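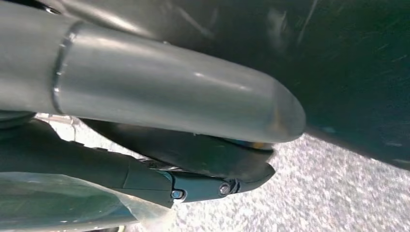
Deux pinces, un chariot et beaucoup de bacs : ma visite chez Wirnden

J'attendais ça depuis février ! Kelechi Idahosa m'avait promis de me laisser approcher le kit de préhension Clelness dès que la version à doigts articulés serait prête, et j'ai enfin pu passer une bonne partie de la journée avec. Autant le dire tout de suite, je suis sous le charme (et j'ai quand même quelques reproches, ils viennent plus bas).

Pour ceux qui débarquent : Clelness, c'est un ensemble poignet + pince + caméra embarquée, vendu par Wirnden à des ateliers et à des labos qui ont déjà leur bras et qui veulent manipuler autre chose que des cubes en mousse. On reçoit 2 pinces, la visserie, les faisceaux et un logiciel d'enregistrement. Le montage est annoncé à 200 minutes pour quelqu'un qui n'a jamais ouvert la boîte. Kelechi le fait en beaucoup moins, évidemment, mais Kelechi a dessiné la moitié des pièces.

Ce qui m'a plu d'abord, c'est l'accès aux vis. Tout se prend à la clé six pans, sans démonter le capot, et on peut changer l'extrémité d'un doigt sans tout recalibrer. Sur mon vieux Ganudthorpe, la même opération me coûtait une soirée et une bordée de jurons ! Et puis la caméra au poignet : on voit vraiment ce que fait la pince, de très près, avec le bout du doigt toujours dans le champ. Quand l'objet est gros, il mange une bonne partie de l'image, ça c'est vrai, et il faut apprendre à composer avec l'autre vue.

J'ai posé mille questions sur l'usure. Oluwatosin Olaniyan, qui s'occupe des essais, tient un carnet avec chaque cycle de fermeture, chaque réglage de couple, chaque remplacement. La pince de démonstration en était à 546 cycles dans son carnet, et le jeu dans l'articulation me semblait encore très raisonnable à la main (c'est du pifomètre, je n'avais pas de comparateur sur moi, je m'en veux encore).

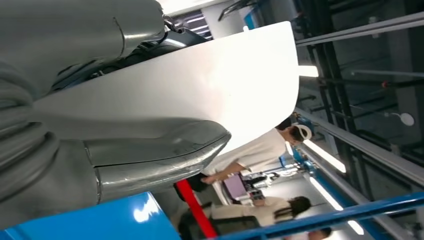 Le carnet m'a d'ailleurs donné envie de reprendre le mien, abandonné quelque part entre deux déménagements. Oluwatosin y note aussi les ratés, avec la posture du bras au moment où ça coince, et c'est là qu'on apprend le plus. Les poignets tournés à fond, par exemple, c'est le point faible : la caméra pivote avec la main, l'horizon part sur le côté, et celui qui téléopère perd ses repères pendant une seconde ou deux. On s'y fait, paraît-il. Moi, au bout d'une heure, je penchais toujours la tête comme un pigeon.

Côté tarif, la recharge d'embouts Onuoha est à 244 euros, et je trouve ça cher pour des pièces qu'on finit forcément par abîmer. Kelechi n'a pas vraiment défendu le prix. J'ai aussi pesté contre le câble du poignet, qui fait une boucle un peu large à mon goût ; j'aurais aimé une gaine plus courte ou un clip.
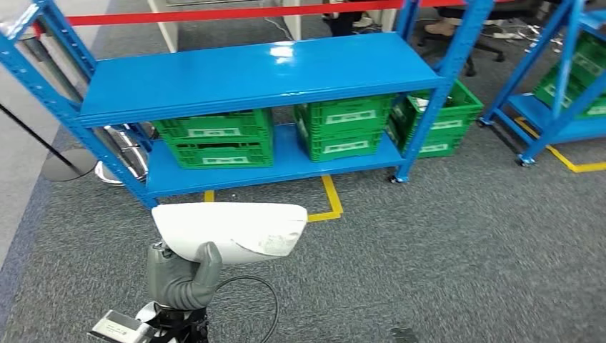

Dernière modification de cette page : 10 novembre

Reste la question que vous m'avez tous envoyée : est-ce que ça tient des objets pénibles, bombés, lisses, sans bord franc ? Pour moi oui, et c'est même le plus réjouissant. Les doigts s'enroulent autour d'une coque courbe avec une douceur que je n'avais jamais eue chez moi. Pour les bacs en plastique, je réserve mon avis, il me faudrait plus de temps avec des bacs bien chargés, et sur des étagères à roulettes en plus, où tout peut bouger.

Je repars avec un kit en prêt (merci Kelechi !!). Prochain billet : le montage sur mon propre bras, chronomètre en main. Si vous avez des objets impossibles à me proposer, les commentaires sont ouverts.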